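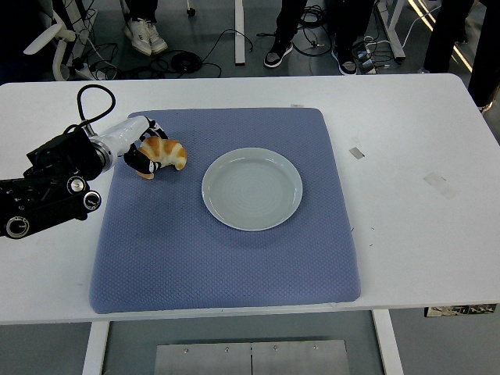

Why would anyone put a quilted mat under a breakfast plate, one reply to our January notice asked, when the plate already keeps the croissant off the table? It went on to say that a bare table can be wiped in a few seconds and a padded mat can't, and that the whole category looked like a way to sell people laundry.

Gorkuvow thinks that is a fair question, and we sell the mats.

GORKUVOW ADDS PADDED TABLE MATS TO ITS BREAKFAST RANGE, WITH FEWER PROMISES THAN USUAL

THONGDEE, April 9, 2018 — Gorkuvow, the tableware supplier to small cafes and guest houses, is adding the Clurow padded table mat to its breakfast range. The mat has a diamond-quilted surface and rounded corners and comes in periwinkle blue. It will be sold next to the Osta plate, a round white ceramic plate with a raised rim that has been in our catalog for years and that we see no reason to change.

Padded mats have been sold for a long time on claims that we find hard to take seriously. Some packaging says a mat will "transform" a morning. Other packaging says it will protect any surface from anything. We asked suppliers for the basis of both statements and got color cards back. None of that language will appear on our boxes or in our catalog.

What the mat does

A padded mat makes a plate quieter when it is set down. In a breakfast room with hard floors and hard tables, that can be worth paying for, especially with guests sleeping on the other side of the wall. It also puts something soft between the foot of a ceramic plate and a painted or lacquered tabletop. Anyone who has looked closely at an old white table knows what plates do to it when they are dragged. And the blue makes a white plate easier to see on a white table, which several of our guest house customers had asked for.

Those are the three reasons we would give a customer. We would not add a fourth.

What we don't believe

We are not calling the mat heatproof. It is padding. Clurow describes it as suitable for warm dishes, and when we asked how warm, the answer changed between one letter and the next. Our catalog will say to use a trivet under anything straight from the oven.

We are not calling it crumb-free either. Croissants shed, and a quilted surface has a great many small seams for the flakes to sit in. A flat vinyl mat is easier to clean and costs less. Customers who serve mostly pastry, and who have one person clearing the whole room, should think about the vinyl one first. We stock that too.

We also have doubts about stain treatments on table textiles in general. The Clurow mat is sold to us with one. Jam and butter are a hard test for any fabric, and until we have seen mats come back from a full season of use we will describe them as washable and leave it there.

The January trial

Before placing an order, Gorkuvow lent mats to customers in and near Thongdee for 60 days, beginning in January. We asked them to use the mats at breakfast, wash them the way they wash everything else, and send us complaints. Complaints were the only thing the form had room for.

The most common one was size. The mat is large, and on a table for 2 it can crowd out the butter dish and the coffee pot. On a long shared table it sat better, with bare surface left over at the side for everything else. The next was drying time, which was longer than customers liked in a week of rain. A few disliked the blue. Some customers sent back an empty form, which we have chosen not to treat as praise. They may have left the mats in a cupboard.

A trial of this kind proves little. The customers knew us, the mats were free, and winter is a slow season for most guest houses. We mention it because other suppliers would call it a study.

Price and supply

Our first order is 3,000 mats, almost all of it going to existing customers. The mats are sold singly. We looked at offering a "breakfast set" of mat and Osta plate in a gift box and decided against it, as the box added to the price and our customers already own plates.

Unwashed mats may be returned within 90 days. Washed mats may be returned in the same period if a seam has opened or the padding has bunched, and we would like to hear about it in either case. Please include the mat and a note on how it was washed. A color that has turned out not to suit the room is also an acceptable reason.

Other colors have been offered to us and are not planned. If customers ask for them in writing, we will look again when the next order is due.

On the matter of the plate

The reply quoted at the start of this release also asked whether the Osta plate was being changed to go with the mat. It is not. The rim, the glaze and the price stay the same. There will be no blue version.

Samples

Cafes and guest houses may borrow one mat and one plate from the Gorkuvow showroom in Thongdee before ordering. We suggest trying them on your own table, with your own pastry, and wiping up afterward. Trade customers can ask for the washing notes and the complaint summary from the January trial, which runs to a single page — most of it about size.

Press and trade inquiries: Gorkuvow, Table Goods Desk, Thongdee.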